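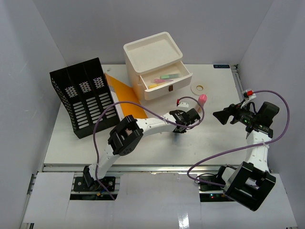 Keslow cell, progress report for February

Short one this month, most of the time went into the cell itself. Spend is on plan. One late part, see the end.

Status

Both arms back up and mounted on the front rail side. Right arm needed its base bolts redone, left was fine. Cables on both forearms re-tied with enough slack at the wrist for a full turn. The old routing pulled on the red connector every time the wrist rolled past center, and that was most of our dropouts in the fall.

Run count since the rebuild is 1,335 cycles on the desk-tidying task (markers, folder, file rack, drawer unit). Dropouts in the last 200: 2, both on the left arm, both cleared by reseating the plug. Want that at zero before we hand over to Treloar.

Gripper pads

Pads are wearing faster than the Prodier sheet led us to expect. Right finger pad has a notch near the top and a rough patch lower down where the black is scuffed. Left one looks better. Thin round things like the pink highlighter are the hard case, becuase the pad edge is what has to close on them. We now check pads at the start of every shift and log it.

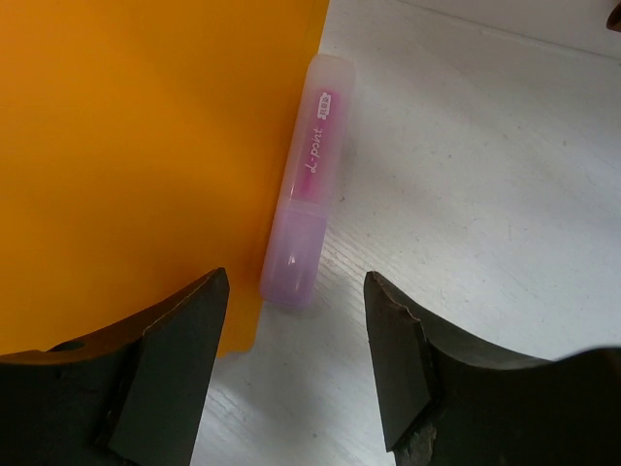 Wrist and cable checks

Added to the daily list:
- connector seated, tug test by hand
- tie on the forearm tight but not biting the cable
- purple loop clear of the rack when the left arm reaches over the drawer unit
- wrist motor cover screws, quarter turn max
- front rail wiped down

Takes roughly 10 minutes. The reach over the drawer is the worst pose for cable drag, so thats where we stop the arm and look.

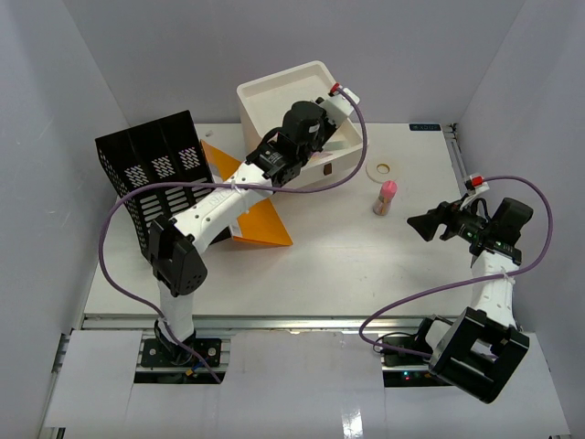
Does the pad wear change the handover date?
The date holds for now. Spare pads are on order from Tornura and we can swap a set between shifts. If they slip past March we'll run the left arm alone and tell you then.

Next: new pads on, rerun the 200, send you the log.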